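Home Articles Issues Methods Search

January 15, 2021
Meleo Group, Vorbridge Laboratory

4.2 Cloth state estimation from the wrist view

The policy receives a single fisheye stream from the wrist and no external camera. We kept this restriction in all trials because the demonstrations were collected the same way, and adding a fixed overhead view at test time would have changed the input distribution. The raw view is passed to the encoder without rectification. In early tests in June, rectified input gave sharper edges near the center but discarded the outer ring, where the table border often appears first during an approach.

The training set for this section holds 948 demonstrations of grasping and spreading a single cloth on a tabletop. A further 321 were set aside for validation. Each trial starts from a crumpled state and ends when the operator opens the gripper for the last time. Grasp labels were assigned to the final image before closure.

Figure 4 gives one view from the wrist. The cloth takes up much of the upper and central part of the input, and its folds are concentrated along the left and upper edges. Two conditions that affect the segmentation step are present together: a gray shadow on the right-center area of the cloth, and a glare spot on the wood next to the cloth edge. The glare is close to the cloth in brightness, so a threshold on intensity alone tends to merge the two regions.
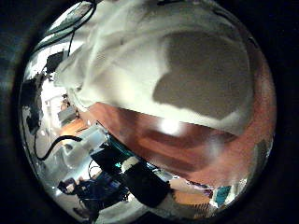 Figure 4. Unrectified wrist view with white cloth on a reddish-brown wooden tabletop. Parts of the gripper are visible in the lower part of the view.

Mostyn objected, in comments on the draft, that a shadow on white fabric is a lighting problem and should be handled with a diffuse lamp before any learning is applied, and that results under uncontrolled light say little about the grasp model itself. We report both settings for this reason. With diffuse lighting, the share of missed edge grasps fell from 30 percent to 21 percent. The remaining failures were mostly double-layer grasps, which lighting did not affect.

Segmentation is done with the Citine module, trained on the same views. It outputs a cloth mask and a per-pixel fold score. The mask is cropped to the image circle, and pixels on the gripper body are removed with a fixed template. The template was drawn once by hand and was not updated between sessions; a small shift in the mount therefore leaves a thin band of false cloth pixels along the gripper edge. We did not correct for this in the numbers above.

Grasp candidates are sampled along the mask boundary and ranked by fold score. Candidates inside the outermost ring of the view are dropped, as depth estimates there were unstable. The effect of ring width is treated in Section 4.3.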